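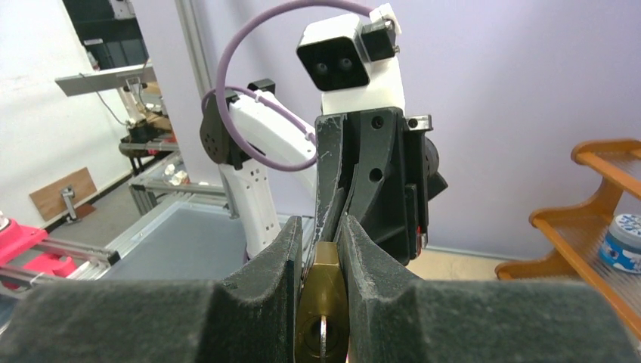 ## Forty years of other people's locks

Valdemar Bergmann keeps his keys on nails. There are rows of them behind the counter of his shop in Livholm, and more in the hallway, and when I visited he was looking for one that should have been on the third row and wasn't.

"It'll be in a padlock somewhere," he said. "That's where they go."

Bergmann started in the trade at 19, sweeping up for a locksmith called Leitão who had the shop before him. The name is still painted on the side wall. He says changing it would have cost more than it was worth, and people in town call him Mr. Leitão about as often as they call him anything else.

Most of what comes across the counter now is padlocks. House locks have moved to keypads, and car keys go to the dealer. But people still have sheds, gates, lockers, bikes and storage units, and they still lose the key or snap it.

"A brass padlock with the key in it is a happy thing," he said. "I don't make any money on that one. Somebody brings it in, I turn the key, I give it a bit of graphite and they go home."

I asked what he charges for the graphite. He said it depends whether they complain about the weather while he's doing it.

He likes brass. The body doesn't rust the way steel does, and it shows its age on the outside, where you can see it. Scuffs don't worry him. A padlock that has knocked against a gate for years will be dull in some places and bright in others, and it can work as well as the day it was bought. What he looks at is the keyway. If there is sand in it, or old oil that has turned to gum, the pins stick and the key has to be forced. That is how keys break.

"People spray cooking oil in there. I've had butter. A farmer out past Clirnura used butter, and he was quite proud of it."

Cleaning out a gummed lock takes him 11 minutes if nothing is seized. He flushes it, works the key in and out, wipes the key, and does it again until the key comes out clean. Then he leaves it alone for a night before he puts in anything dry. He won't do the job while the customer waits, no matter how they ask.

In January the shop is busiest. Water gets into the locks, freezes, and people go at them with lighters and kettles. Bergmann doesn't mind a warm key, but he can't stand the kettle. The hot water runs in, cools off and freezes again, and now there is more of it than before.

He also buys old locks. The collection upstairs stands at nearly 2000, and most of them are padlocks that came in boxes from farm sales. He has the right key for 74. The rest he opens by hand when he has the time, and then he cuts a key to fit and hangs it on a nail with a paper tag. The tag numbers started at 1 when he took over the shop and had reached 3396 on the morning I was there, counting customers' spares.

His favourite is a Plukel, a squat little brass thing that he found in a bucket of hinges. It isn't worth much. He showed me how the key turns the wrong way, to the left, and has to be pushed in slightly at the end of the turn.

"I had it two years before I worked that out. I thought it was broken. I'd cut three keys for it by then and they were all fine."

I asked him for advice that readers could use at home. He thought about it while he filed a blank.

"Write on the tag what it opens. Don't write 'spare'. Every key in the world is a spare." He blew the filings off. "And don't keep both keys on the one ring. I must say that every day."

He has no plans to retire. A niece has shown some interest, and he has given her a practice lock and a set of blanks to take home to her apartment. He hasn't heard back yet about how she's getting on.

The missing key hadn't been found by the time I left. He had gone through two coffee cans of padlocks and was starting on a third, trying each one and setting it down on the counter - open ones on the left, closed ones on the right.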